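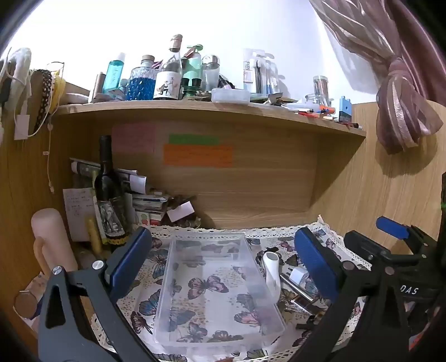
Good practice for hand-held grippers: desk tasks
By Waltraud Imhof | Tuesday, December 10, 2024
14 shares | 2 comments

The Salteveck handling rules, revised in September, apply to all desk work. Check the finger pads for wear every 200 cycles and log any change in colour or grip. Keep the pads facing each other with a clear gap before closing.
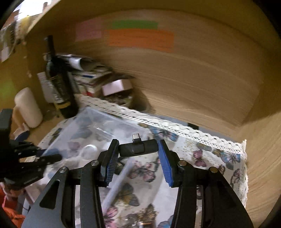
Small connectors: grip the body, never the plug. Stop and review after 400 cycles.

Comments (2)

Reginald Ostrowski: Is rule 7 still the one on pivot screws?

Severin Mayrhofer: Yes, same wording. Torque table moved to the back.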